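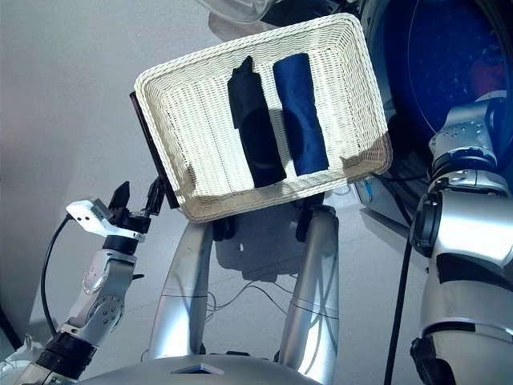

Preparing Laundry for the Stomlow Folding Service

Households enrolled in the Stomlow home robot service are asked to observe the following guidance. It applies to the standard two-arm unit supplied by Barreto.

Roll small items before placing them in the basket. Rolled pieces laid side by side are easier for the grippers to separate than a heap. Leave a finger's width between dark items, as black and navy fabrics are often mistaken for one another.

Choose a basket with a firm, thick rim and do not line it. Loose linings catch on the fingers. Empty all pockets and close zippers.

Keep the floor in front of the washer clear. Two people should be present when the unit is moved.

The monthly fee is $81 and includes 2 service visits per year. Subscribers in Cundalberg may request an additional visit in February. Questions regarding delicate fabrics should be directed to Sofia Carvalho, Customer Care, extension 204.

This site uses cookies to improve your experience. By continuing to browse, you agree to our use of cookies. Accept | Manage settings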